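How a Duvet Keeps You Warm

A duvet does not make heat. It has no battery and no wire. If you put a duvet on an empty bed and measure it an hour later, it will be at the same temperature as the room. The heat in a warm bed comes from the person lying in it.

Your body turns food into energy, and much of that energy leaves you as heat. Heat moves from warmer things to cooler things. On a cold night your skin is warmer than the air in the bedroom, so heat flows out of you. The job of a duvet is to slow that flow down.

What is inside

A duvet has two parts: the case and the filling. The case is a large flat bag of closely woven cloth. The filling may be feathers, down, wool or thin polyester fibres. Down is the soft, fluffy layer that ducks and geese have under their outer feathers.

The filling is mostly air. The fibres hold the air in very small pockets, and air in small pockets can't move about easily. Still air is a poor conductor, meaning that heat passes through it slowly. A material that slows heat down is called an insulator. 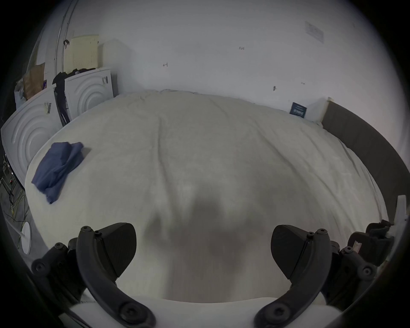 Creases matter less than you might expect. A rumpled duvet still holds air in its filling. What does matter is thickness. If the filling slides down to one end, the other end is only two layers of cloth, and heat gets through it quickly. Makers sew lines across the case to divide it into squares, and each square keeps its own share of filling.

What the tog number means

Duvets are sold with a number called a tog rating. The higher the number, the more slowly heat passes through. A summer duvet may be 4.5 tog and a winter one 13.5 tog. Some are sold as a pair that can be fastened together in the colder months. Babies under one year old should not sleep under a duvet at all.

Why duvets need airing

People sweat a little every night, even in winter. Part of that moisture goes into the bedding. Damp filling sticks together, the air pockets shrink and the duvet insulates less well. Fold the duvet back for a while after you get up so that the moisture can escape, then shake it to spread the filling.

Try it yourself

You need two identical jars with lids, warm water from the tap, a thermometer and a thick woolly jumper. Ask an adult to help with the water. Fill both jars to the same level, put the lids on and wrap one jar in the jumper. After 20 minutes, measure the water in each jar and write down both temperatures.

Words to know
Conductor: a material that lets heat through easily.
Insulator: a material that slows heat down.
Tog: a unit used to compare how well bedding insulates.

Text by Khairul Ismail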